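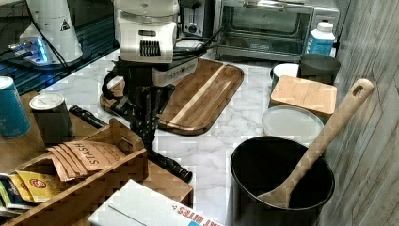
Karine Lévesque

Ticket: Breaker trips when toaster and toaster oven run together
Site: Illstead, second-floor kitchen
Opened: 21st November
Priority: Normal
Status: Open, workaround in place

Problem as reported

The breaker feeding the counter outlets trips when the two-slot toaster and the toaster oven are both on. It has tripped 5 times since September. Either appliance works by itself. Colton Carrier reported it after the last trip, which also took out the outlet by the sink.

Setup

Both appliances sit side by side at the back of the marble counter, the silver toaster on the left and the stainless toaster oven on the right. Both plug into the same double outlet. The large dark cutting board with the pale stripe stays on the counter in front of them and has to be moved before the oven door can be opened all the way.

Checks

1. Toaster alone, dial at maximum, four cycles in a row. No trip.

2. Toaster oven alone at 200 °C, 49 minutes, empty, wire rack in. No trip. Plug slightly warm when pulled, no discoloration on the prongs.

3. Both on from cold. Tripped before the toast came up. Reset and repeated, same result.

4. Toaster moved to the outlet by the sink, oven left in place. Tripped again. The sink outlet is on the same circuit, although the label in the panel says otherwise. I have corrected the label in pencil.

5. Toaster run from the hallway outlet on the other circuit, oven left in place. No trip after two full cycles.

Crumb tray on the toaster was full. Emptied it before check 1. I do not think it had anything to do with the trips, but it should be done more often than it has been.

Finding

Overload on a shared circuit. Neither appliance trips the breaker by itself and I found no damage to either cord. The breaker has not been tested under a measured load, so a weak breaker is not ruled out.

Workaround

Use one or the other. If the oven is on, wait for it to finish before making toast. Do not use a power strip or an extension cord for either one – it would be on the same circuit and changes nothing. Clear the space in front of the oven before switching it on. Boards, cups and bottles go to the far end of the counter, and the white bottle with the blue label should not be stored against the side of the oven.

Comments

Diane Hawthorne: Can we just put in a bigger breaker?

Karine Lévesque: No. The breaker is sized to the wire. A larger one would let the wire overheat before it trips. The fix is a second circuit to the counter.

Colton Carrier: Tried it this morning with the oven on the lower setting and the toaster on 2. It held for one round of toast and tripped on the next.

Karine Lévesque: Consistent with an overload. Please don't keep testing it. Repeated trips are hard on the breaker.

Eleri Bevan: Grilton can send an electrician to look at adding a circuit. They want a photo of the open panel and the distance from the panel to the counter outlet.

Karine Lévesque: Photo sent. I will measure the run along the hallway ceiling and add it to this ticket. Leaving it open until Grilton replies.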